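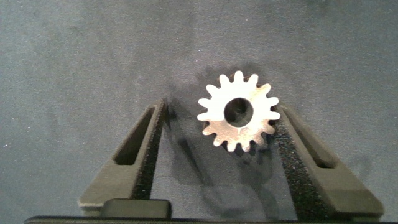

Sixteen-tooth spur gear, plain round bore.

I spent most of August sorting the gear drawer. It had been one drawer with one label ("gears") for as long as I have lived in Zirndale, and everything that came off a dead printer, a clock movement or a hobby kit went into it. Finding a match for anything meant tipping the lot onto a cloth and turning parts over by hand.

The method is simple. Count the teeth, measure the outside diameter, work out the module, measure the bore, bag it, write it down.

For a standard spur gear the outside diameter is the module times the number of teeth plus two. A gear with 16 teeth has a divisor of 18. If the calipers read 9.0 mm, the module is 0.5. If they read 14.4 mm, it is 0.8. Results that land a few hundredths off a standard value are fine, as old gears wear at the tips and cheap ones are undersized to begin with. Results that land nowhere near one are usually diametral pitch, so divide 25.4 by the module and see if a whole number comes out. 48 DP and 0.5 module look very close in the hand. They will turn together for a while, badly.

Small tooth counts need a second look. On a standard 20 degree gear the cutter starts to undercut the root at 17 teeth and below, at least in theory. In practice you can go a little lower before it matters. Some makers shift the profile outward to avoid it, and then the outside diameter is larger than the formula expects and the module comes out wrong. I got caught by this twice. Checking against a known rack settles it.

Counting teeth sounds trivial. I put a dot of marker on one tooth and count from there, under a lamp set low to one side so the gaps go dark. Even tooth counts have a tooth directly opposite another tooth, so the calipers can be used straight across. Odd counts read slightly small, and the fewer the teeth the bigger the error.

Bores are the worst part. Caliper jaws are poor inside a small hole, because the flats on the jaw tips make the reading low. I use pin gauges up to 8 mm and trust the largest pin that drops in under its own weight. A plain bore with no keyway and no set screw was probably a press fit or was glued, and I note that too, as it decides whether the gear is any use to me without a hub.

For the work surface I tried a steel tray first. Gears skate on it and roll off. A folded piece of gray-blue fabric is much better, and a dropped part stays where it lands. The drawback is lint in the teeth of anything still greasy, so degrease first.

Storage is a Julex cabinet with 20 small drawers, sorted by module first and tooth count second. Sorting by bore would suit some people. I change shafts more readily than I change ratios, so tooth count wins. Brass and steel share a drawer. Plastic has its own, and anything with a cracked hub went in the trash.

Still to do: the worm wheels, 11 bevel gears with no partners, and a bag marked "Clornov, left side" in my own handwriting, which I can't place.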